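The Chopstick Problem
Teaching a machine to tidy a kitchen table takes a lot of kitchen tables

The work starts after breakfast, when the table is clear. A collector comes in with a case, sets two hand-held grippers on a chair, plugs in the cables and spends a few minutes checking that everything is recording. Then she tips out the utensils and begins putting them away. When they are all in the holder she tips them out again.

She will do this until lunch. Her employer, a small company called Prokoletti, sends people into ordinary homes to record ordinary chores. The recordings go to Riretti, which is training a model that is supposed to let a two-armed robot do the same chores in a house it has never seen. Riretti pays by the accepted example, and an example is one complete job: a pile at the start, a filled holder at the end, and no long stops in between.

The target for utensils alone is 3,000 examples. When I visited in November the project had 2,000, and the people running it were less worried about the missing ones than about how similar the finished ones looked. A batch of 500 recorded early on came from a single rented office with a white desk. The model trained on that batch did well on white desks. Put in front of a patterned tablecloth, it reached for the pattern.

So the collectors moved into homes. Households are paid for a half day and asked to change nothing. The tablecloth stays on. The pans stay where the family keeps them. Collectors use the family's own chairs and work in whatever light comes through the window.

The grippers are held in the hands and worked by the fingers. Each has two jaws with soft blue pads and its own camera, so what gets recorded is close to what a robot would see from its wrist. A collector can pick up a fork with her bare fingers in less than a second. With the gripper it takes longer, and learning to be slow is most of the training. New collectors tend to rush the grasp and then wave the tool around while they think about the next one. Those examples get sent back.

Chopsticks get sent back more than anything else. They roll. They lie across each other, so lifting one moves three. Two of them side by side look like a single thick one from certain angles, and the jaws will close on both. The house rules at Prokoletti say that picking up two is allowed if both go into the holder, and that a dropped chopstick should be picked up again and the recording kept. Riretti wants the recoveries. A model that has only watched clean work has no idea what to do after a fumble.

Spoons are easier, with exceptions. A clear one can nearly disappear against a busy cloth, and a metal one lying flat gives the pads very little to hold. Collectors learn to go for the neck of the spoon, where the handle rises off the table.

Sorting the recordings is slower than making them. A reviewer at Riretti watches each example and marks where every grasp begins and ends, using software called Festorus that the company wrote for itself. I sat through part of a session and found it hard to stay alert. The reviewer said the trick was to keep the sound off and take a walk every hour. Of the last full set she had gone through, 92 percent was usable. Most of the rest had a hand or sleeve blocking the view at the moment the jaws closed.

Whether any of this will put a robot in a kitchen is an open question. The model can now empty a small pile into a holder on most tries in Riretti's own test room. It is much worse in homes, and its makers say so. They have started asking for bigger piles, mixed materials and holders placed at odd distances.

The collectors are already moving on to other chores. Folding dish towels is next, followed by putting lids on food containers. One collector told me she had begun to notice how she lays her own table in the evening, and that she now drops all the chopsticks in at once, by the handful.

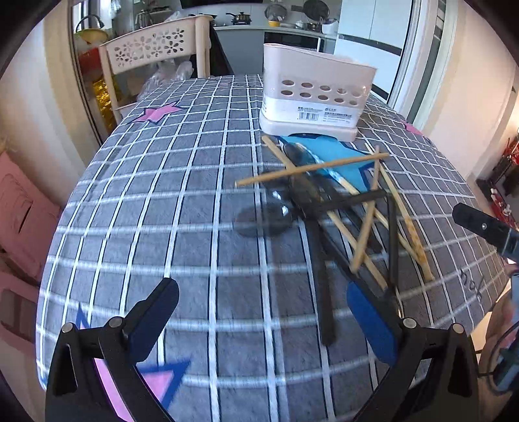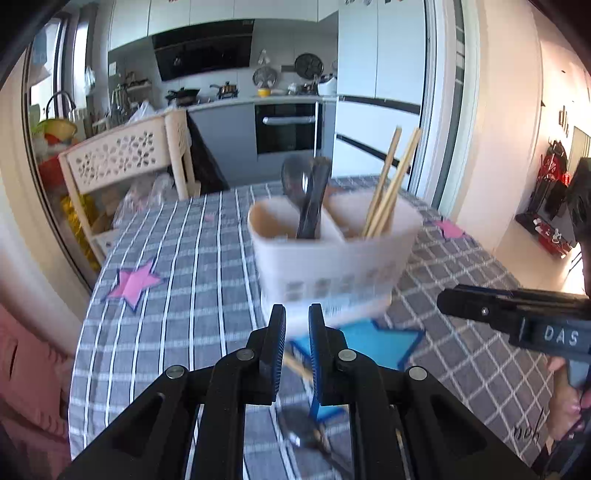
Utensils on the table and in the holder, as seen from the hand-held grippers during collection in a family kitchen.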